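Re: [homelab-storage] Random write errors under load on a small file server
2 replies · 0 shares · 14 comments 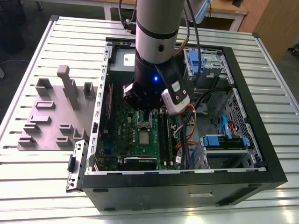
On 8 Aug 2025 a list member wrote:

> I have a file server with two mirrored disks and a scratch volume. Under
> light use it is fine. When the nightly backup runs, one of the disks logs
> interface CRC errors and the kernel drops the link from full speed to the
> next step down. After a few minutes the link resets and the job continues.
>
> SMART shows no reallocated sectors and no pending sectors. The only
> attribute that moves is the CRC count, which was at 392 this morning. I
> ran the long self-test on both disks and both passed.
>
> I am about to order a replacement disk. Before I do, is there anything
> else I should look at? The case is a full tower and has not been opened
> since May.

Don't order the disk yet. The CRC attribute counts transfers that were damaged between the drive and the controller. A failing platter or head shows up in other attributes first (reallocated, pending, uncorrectable), and yours are clean. A passing long test points the same way, as the test runs entirely inside the drive and never uses the cable. Your fault is somewhere in the data cable, the two connectors, the power feed, or the controller port. To get at any of them, shut down, pull the power cord, and take the side panel off. Lay the tower on its side with the open side facing up, as in the photo, so that the board is flat in front of you and a cable you have let go of stays where you left it. With the tower standing, the weight of the loose end pulls on the connector while you work on it, and you can seat one plug and unseat its neighbor in the same move.

Change one item at a time and write down the CRC count before and after each change. The count never resets, so the absolute number tells you nothing. What matters is whether it moves during a backup.

The order I would use:

1. Note the raw value of the CRC attribute on both disks.
2. Replace the data cable on the bad disk with a new one that has metal latches. Do not reuse a cable from the parts drawer.
3. Run the backup. If the count holds still for several nights, stop there.
4. If it moves, swap the two disks between controller ports, keeping each cable with its disk. If the errors follow the disk, suspect the drive connector or the power feed. If they stay with the port, suspect the controller.
5. If they follow the disk, move it to a power lead that comes directly from the supply, with no splitter.

On step 5: I had a Stendenach four-way splitter in a box here that produced exactly your symptoms. The drive was fine at idle. When all the drives on that lead were seeking at once, the 12 V line sagged enough for one of them to drop its link. The log showed only CRC errors and link resets, with nothing about power, and I replaced two cables before I put a meter on it. Molded splitters are also a known fire risk, so I would remove one on sight even if it tested good.

You can force the load without waiting for the nightly job. Read the whole raw device to the null device while a second process writes to the scratch volume. On my machine a bad cable showed itself after 142 GB of sequential reads. A small-block random test at 4000 operations did nothing at all, because the link was never busy for long enough. Sequential is the better test for this fault.

Two further points.

First, don't pin the link to the lower speed with a kernel parameter and call it fixed. People do this, and it does hide the errors. It also hides a connector that is getting worse. Use it only to keep the server up while the new cable is in the mail.

Second, check how the cable is routed. Cables that are folded flat against the side panel, or tied in a tight bundle with each other, pick up crosstalk. The bend radius matters as well. If the panel pushes on the plug when you close it, use a right-angle connector on the drive end. A Rornstead tower I used to run had this problem in the lower bay, and every CRC error I logged on it came within a day of closing the case. With the panel off it was clean.

Before you start, scrub the mirror. CRC errors on the link are caught and retried, so your data should be intact, but you want a known good state before you swap ports. If your array refers to disks by device name, change it to use IDs first, or step 4 will give you a degraded mirror at boot and a second problem to chase.

Please post the following when you reply:

- the CRC raw values for both disks, with dates
- the kernel log from the first error to the reset
- the controller model, and whether the ports are on the board or on an add-in card
- how the power leads are split

If it is an add-in card, also say whether it has a port multiplier. Several of the cheap ones do, and they reset every port behind the multiplier when one drive has a bad link. In that case the disk that logs the error may not be the disk with the bad cable.

14 comments · Reply to list · Reply to sender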